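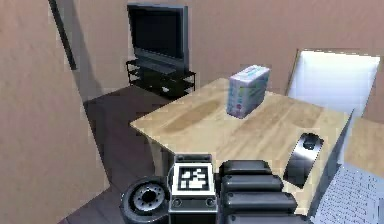
From the Practice Desk, 25th September

Thank you to everyone who wrote in after the last issue asking when the new house rules for simulated home runs would be ready. They are ready now, or as ready as rules ever get, and the Tokemel group has been working to them since January, so the rough edges have had some time to wear down. I'd like to go through the parts that matter most to those of you who record episodes every day, and then you can all go back to your coffee.

The first thing is the reset. We used to let people start a new episode from wherever the last one had left off, which was quick and friendly and caused us no end of trouble later on (ask anybody who had to sort the Flanik set!). From now on every episode starts from a saved room state, and the name of that state goes in the log before the arm moves. If you change the room in any way, even by sliding a box over a few inches, save it again under a new name. Please don't write "same as before." We have 21 entries that say exactly that, and I still don't know before what.

The second is contact. Plenty of you asked whether a touch counts when the task sheet only says "reach," and after a good deal of back and forth we settled on yes, any touch counts, and it gets logged with the object's name and the part of the robot that made it.
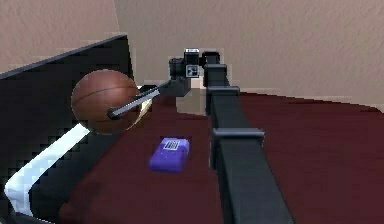

A tool tip and a finger pad are two different entries under this rule, and so is a wrist housing that brushes something on the way past. I know that makes for longer logs. The Paulík checker reads them all anyway, and it went through more than 3000 episodes over the summer without a grumble, so please be generous with it. If you aren't sure whether a touch happened, mark it "unsure" and move on. An unsure mark is a perfectly respectable thing to hand in, and much kinder to the next person than a guess.

Third, and this one is dear to my heart, is the look around. Before the first motion command, give us 7 seconds of the room with the arm holding still.
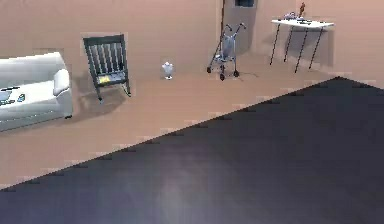
During that time the operator writes down the large furniture and anything standing on the floor in open space, because small floor items are what our planners have missed most often. Chairs, strollers, little ornaments, all of it goes on the list. Use plain names, too. "Rocking chair" is fine, and nobody needs the asset number in the notes when it's already in the room file.

Bedrooms get one extra step. Anything upright on a narrow base and sitting on furniture is treated as fragile until the task sheet says otherwise, and approach speed drops to the lower setting for as long as the arm is near it. Soft things like pillows and blankets can be touched at normal speed, but they still go in the log.
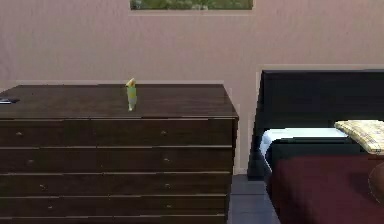
A bedroom in simulation: the slim green and yellow object on the dresser comes under the slow approach rule.

There was some worry that the lower setting would make bedroom episodes drag on forever. We tried it for a while at Gerkitero and people got used to it sooner than I expected, myself included, and I am not a patient person. If a run really does go past its time limit on account of the slower approach, note it and keep the episode. Don't trim it.

The full text is in the shared folder with 3 sample logs, one of them filled in badly on purpose with the corrections marked beside it. Comments are very welcome, long ones especially. Send them to the practice desk address and put the rule number in the subject line so I can find them again.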